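Acabei a biografia da Ásdís Hjaltadóttir e ainda estou eufórica! Formou-se em direito, foi vereadora aos 50 votos de diferença e chegou a ministra dois mandatos depois – tudo isto sem largar as aulas que dava à noite.
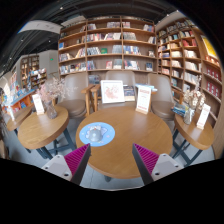

A mesa redonda, com o tapetinho azul-claro.

O capítulo de que mais gostei é o da coligação de maio. Foram 8 semanas de negociações com o partido de Hafþór Arnardóttir, e o acordo final tinha 146 páginas (li o anexo inteiro, sim, e adorei). 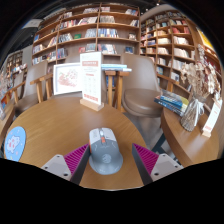 E depois há a oposição interna, que a autora, Malou Dalsgaard, conta quase como um romance policial. A cena da votação às duas da manhã é maravilhosa!
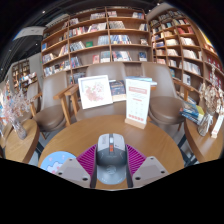 É preciso perceber de política nórdica para ler o livro?
Basta ter curiosidade, porque a autora explica os partidos logo no início.

A Sofia Quintela emprestou-me o exemplar dela e já me prometeu o volume 2, sobre os anos no parlamento – mal posso esperar. 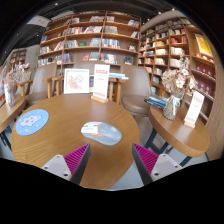
Rato cinzento-claro e tapete azul na mesa.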